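### 3.2 Kitchen layout and unloading

The Hustden kitchen has a white counter with a recessed sink and a dishwasher built in beneath it. Drying racks were allowed in the sink, and items left there counted as put away. Across the study we logged 336 unloading episodes.
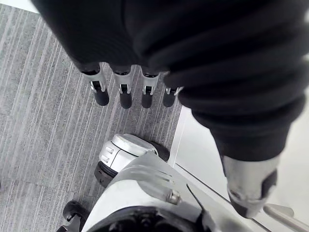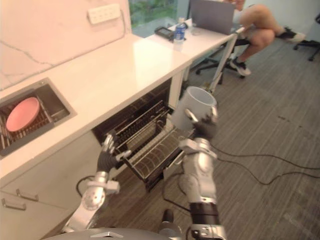
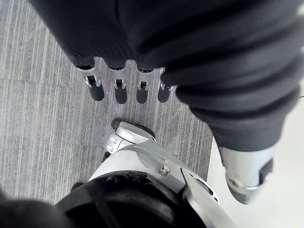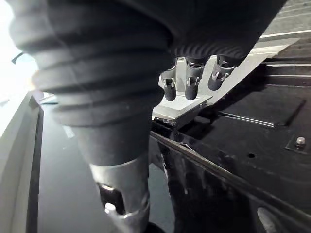 **Figure 2.** Views from one episode at Hustden. Second image: mug above the open dishwasher, pink plate in the sink rack.

Mugs were scored separately from plates, following Moradi. Episodes with fewer than seven items were kept.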